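About Borketti
Home / About us / How we work

Borketti records household tasks for robot training. Clients send a task list and a description of their arm. We supply operators, a place to do the tasks and the recorded demonstrations, checked and labelled. The company has 7 permanent staff and is run by Lautaro Navarrete, who also trains new operators.

What we record
Most of our work is done in furnished flats. Kitchens make up the larger share: clearing plates, moving crockery between counters, sorting food, handling paper and cloth. The furniture stays in. An arm that has only been taught at a bare bench tends to do badly near a chair back, so operators learn to plan the reach before they start the move.
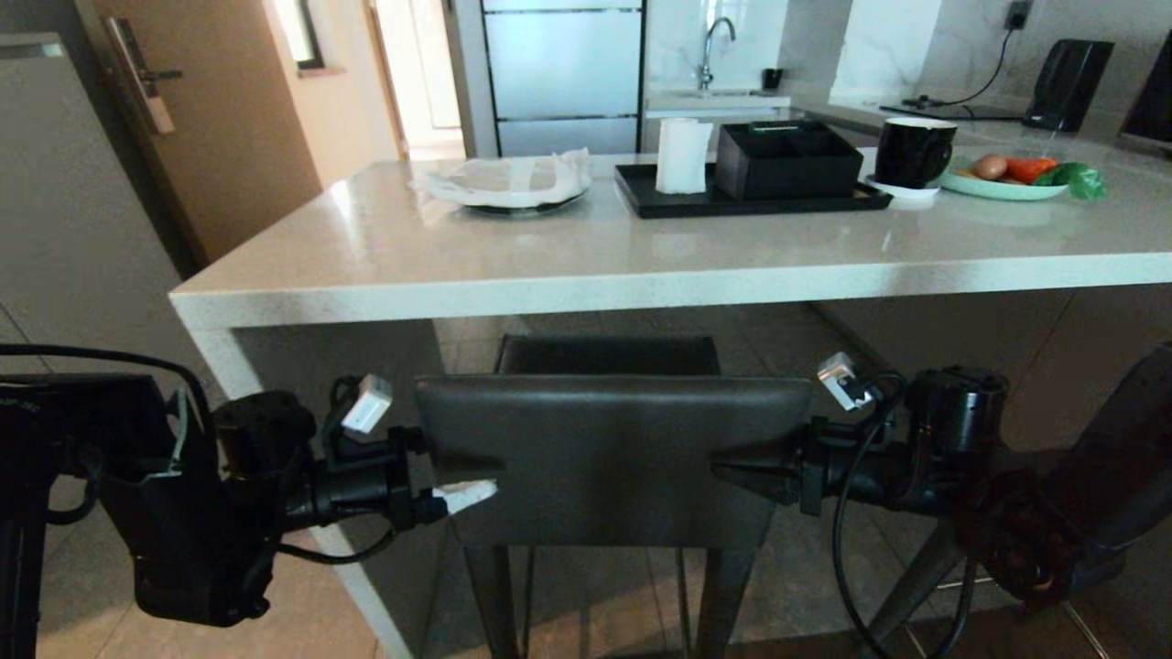

Two arms at a kitchen island, with a bar stool between the grippers.

Remote control and hand guiding
We use two methods. In remote control, the operator moves a pair of hand controllers and the arms follow. The operator works from the head camera view and may not look at the counter directly, so that the recording holds the same information the robot will have later. Mela, our control software, logs joint positions, gripper opening and all camera streams against one clock.

In hand guiding, the operator takes hold of the arm and moves it through the task. It is slower and only suits short movements, such as lining up a fingertip with a rim or a handle. We use it where remote control gives too many failed grasps.

Setting out
Each task has a layout sheet. It lists the objects, their order along the counter and which of them may be moved between runs. Soft items such as crumpled paper are never set to an exact shape. Camera height and stool positions are noted at the start of a session and again at the end. 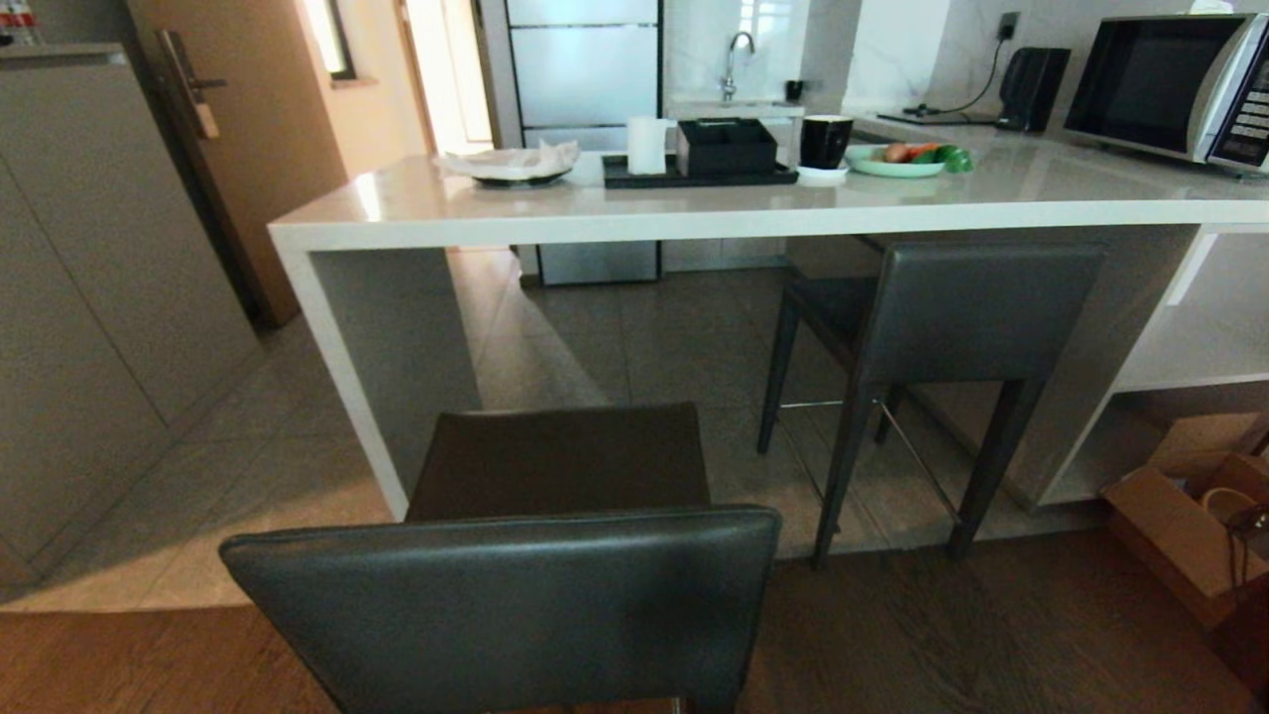

Peninsula counter with plates, tray and mug, seen from behind the near stool.

Checking
Every demonstration is replayed in full by a second person. Runs with a dropped object are kept and marked as failures unless the client asks otherwise. Runs with a lost camera stream are deleted. The Dinu household set, closed in May, holds 2458 accepted demonstrations. The standard order is 200 per task; the smallest we take is 50.

Where we are
The office and the operator training room are in Gesach. Visits are by appointment. Task lists should be sent in writing, with gripper dimensions and maximum payload.

Page last revised Tuesday, November 19, 2024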